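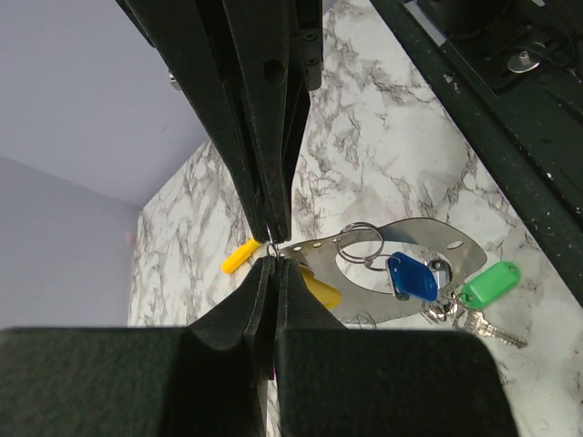
Brijesh Rathore thought we should throw out the grasp planner's second stage completely. If the network already gives you a score for every candidate, he wrote in his comments on our midterm draft, why run a geometry check that mostly agrees with it? It was a fair question, and answering it took up most of our May.

Some background for people outside our lab section. Misska is our grasp planning package for small, shiny, linked objects: keys, split rings, plastic tags, flat steel plates with holes in them. The wrist camera sees the countertop, a segmentation model (we named it Radebe) splits the keyring into parts, and the planner picks a spot for the fingertips to close. Metal on marble is a mean test! Reflections on a ring look a lot like edges, and the gray veining looks a lot like wire.

So we ran the comparison Brijesh asked for. We replayed 559 logged attempts offline, with and without the geometry check. The two versions picked the same grasp most of the time, exactly as he guessed. But they disagreed on 149 of them, and those were nearly all split rings. The network likes the middle of a ring, where there's nothing to hold. The geometry check pulls the target over to the metal itself. We kept it, and Brijesh has agreed in writing (we saved the email).

Speed was our next headache. The first planner scored 1,000 candidates per image and the arm just sat there thinking. Lwe cut this by sampling only along part outlines, and planning time dropped to roughly 44 milliseconds on the lab desktop. Watching it go from sluggish to snappy was the best afternoon of the whole semester.

What still doesn't work well: tags that lie under other parts. Radebe tends to split a half-hidden tag into two objects, and then Misska plans for each piece as if it were free to move. We tried merging pieces by color, which helps with bright plastic and does nothing for steel. Also, the planner has no idea that the parts are connected. Pick up one ring and everything else comes along, and the next plan is out of date the moment the arm lifts. We'd love to add a simple linkage model, even just "these two move together."

The code is in the course repository under misska/planner, with the replay script next to it. Run the replay with the check turned off first and look at the ring cases, they're really fun to step through.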